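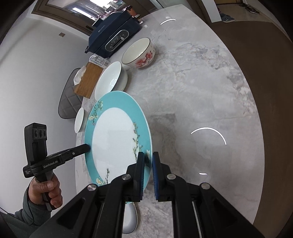
3.2 What people keep out on the table

I went into the Wardale visits thinking I'd be writing about cupboards. That was the plan, anyway, and my coauthor Austra Kivi had a whole coding sheet ready for shelves and drawers. Then we got to the first few homes and the good stuff was all sitting out on the table, so we changed the sheet that same Friday (sorry, Austra!).

Figure 1. Tableware along the far side of a marble tabletop, with a blossom-pattern plate up on its edge in front.

What I love about the table in Figure 1 is how little of it matches. The big plate has a turquoise rim with painted blossom branches, and behind it there are plain white bowls and one with red-pink flowers. We coded this as a "mixed set," and it was the most common code we used - way more common than the full matching service I grew up thinking everybody owned. Then there's the stuff that has nothing to do with eating. A tissue box counts as tableware in our scheme if it shares the surface with bowls, and Gediminas Luik and I argued over that rule for most of April. I won. The small package on top of the tissue box went under "resting items," our catch-all for things parked on other things.

Appliances were harder. A grill or multi-cooker at the end of a table could be there for cooking at the table or could just live there, and you can't tell by looking, so we asked. Of the 80 households in the sample, 5 wouldn't give us a straight answer and got coded "both." Placemats stood up against a wall (there's what may be one in Figure 1, gray and quilted) were coded as stored, even when they were within easy reach of a chair. I'm still not sure that was right, and Rosário Rocha's recode of the Tornside homes treats them as in use. Both versions are in the appendix.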